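Jenorum kitchen corner reopens in Girthorpe with new tile and a basket of pretend vegetables

8/31/22

GIRTHORPE – The play kitchen at the Jenorum family center is open again after being closed for most of the summer, and if the line of small people waiting at the gate this morning is anything to go by, it has been missed a good deal. The corner shut in June so that the old carpet could come up, and what was meant to be a quick job grew, as these jobs do, into a new floor, a new counter, a fresh coat of paint and a long, happy argument over what ought to be for sale in the pretend grocery store next door.

The floor is the first thing the parents noticed. The carpet had been down since the center opened and had taken in more apple juice than anyone cares to think about, so this time the center went with small white square tiles and dark gray grout, which will be a lot easier to mop at the end of a busy Saturday. Laying it took longer than planned, mainly on account of an uneven patch near the back wall that had to be leveled twice. The cost of the floor came to $2287, most of it raised at the June bake sale and plant swap, and the center would like to thank everybody who baked, bought, potted or carried.

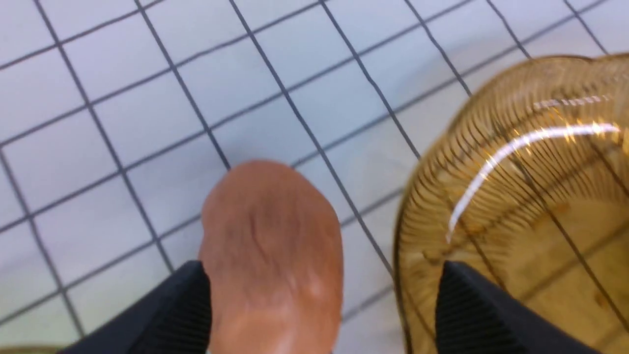

Choosing the groceries was the part that everyone had an opinion on. The old set was hard plastic and very loved, and a good half of it had gone missing over the years, under radiators and home in coat pockets. Families were asked to send in their wishes on slips of paper, and 677 slips came back, quite a few of them drawn in crayon and at least one asking for a real pony. Once the pony had been set aside, the wish that came up again and again was for food that felt nice to hold, with some give and a few wrinkles to it, the way things from the garden have.

So the new store leans toward the soft and the bumpy. Yimyam, the toy shop on the market square, helped put the order together and let the center have it at the shop's own price, which was very kind of them and stretched the money a good way further. There are 32 pieces to begin with, and more will be added in the fall if the budget allows. Children can pick out what they need, carry it over to the counter and cook up whatever they please, and the staff have already been served a great many soups.

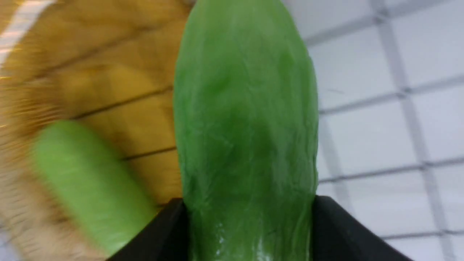

Green things have turned out to be the favorites, to the surprise of several parents who can't get anything green eaten at their own tables. The morning group spent a good long while sorting all of it by color, then by size, and then by which ones would be friends with each other, and the tidying up at lunchtime ran late as a result – no one seemed to mind very much.

The center asks that grown-ups help with a few small things. Please leave outdoor shoes on the rack by the gate, as the new tile shows every bit of mud. Please check bags and pockets before heading home. And if a piece has been chewed, and some of them will be, just drop it in the tub marked for washing next to the sink and it will be cleaned and put back on the shelf by the next day.

A word too about the Jater Room across the hall, where the play kitchen's things were stored while the work was going on. It is clear again, and the Wednesday story hour will go back in there next week at its usual time. The folding chairs borrowed for the summer have been returned, with thanks, although the center is still missing a blue cushion and would be very glad to see it again.

The play kitchen is open on weekdays from nine until four and on Saturday mornings until noon. Visits are free for Girthorpe families, and there is no need to book, but sessions are limited to 60 minutes when the center is busy so that everybody gets a turn at the stove. Donations toward the next batch of groceries can be left at the front desk.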